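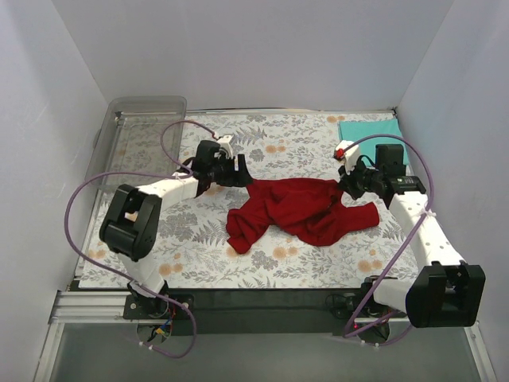
The red shirt between the two grippers, clear bin at back left, teal cloth at back right.

Review: Drolberg Two-Arm Bench Kit, after a semester with a high school robotics club
Posted Jul 24, 2018
Rating: 4 out of 5

Our club spent years building things that drive in circles and throw balls. Last October the students voted to teach a robot to fold laundry, a chore most of them have never performed by hand. I had 393 dollars left in the parts budget and a grant from the parents' group to cover the rest, so we bought the Drolberg kit and I lost the use of my back counter until summer.

What you get: two arms, white links with black servo housings, a length of aluminum rail to bolt them to, a power supply, cables, and a manual. The manual was translated by someone with strong feelings about commas. Assembly is advertised as one afternoon. We took 10 club meetings, and two of those went to taking the left arm apart again after it was built as a second right arm. The parts fit together either way, which I would call a design flaw and Drolberg calls "modular."

Once together, the arms are solid. The rail is the best thing in the box. Everything clamps to the groove, nothing creeps, and when a student leans on it (they all lean on it) the arms stay where they were. The base mounts have held since the day we tightened them, and I can't say that of the lab stools.

The walls are not included. We made ours out of leftover panel and they're worth the trouble, if only to stop passersby from reaching in to help. The fern-and-blossom mat isn't included either. It won a vote against plain gray by a wide margin, and I've stopped arguing about it.

Cable management is where the star went. The purple cables run from the top of each gripper out in a great big loop and down the arm to the base. They have to be that long or the wrist can't turn, fine, but the kit comes with 2 clips per arm and wants at least twice that. Ours snagged on the corner of the plastic bin so often that "bin!" is now a thing students shout. We bought a bag of Cuvmont clips and the shouting is down. The wiring at the base could also use a cover. Small colorful wires are irresistible to ninth graders.

Now, the folding. The grippers are good at towels. A flat square of cloth gets picked up by two corners, brought over, and set down in something you could put on a shelf without shame. Long sleeves are another matter. The red shirt is our standard test, and the students have come to regard it as a rival team. One arm takes hold near the collar, the other goes looking for a sleeve, and what happens next depends on how the thing landed. Our best streak is 16 acceptable folds in a row, with "acceptable" defined by teenagers.

Software: the Granudeo package that comes with the kit does the job and looks like a tax form. You can move the arms by hand and record the motion, which the new members picked up in one sitting. Playback is smooth at low speed. At high speed it's exciting, and we don't use high speed anymore. The older students wrote their own scripts by spring and only open Granudeo to calibrate, and calibration has to be done every time the power goes off. Our custodial schedule turns the power off a lot.

Support was better than I expected. We stripped a gear in the right wrist and a replacement came in a week with no lecture attached.

I also looked at the Patrício starter set, which is cheaper and has one arm. If your club mostly wants to stack blocks, get that and keep your counter. For cloth you need the second arm, and you need students who can watch a sleeve get dropped forty times and still want to change one number and try again. We have five of those. They've already asked about fitted sheets, and I've told them to ask again next year.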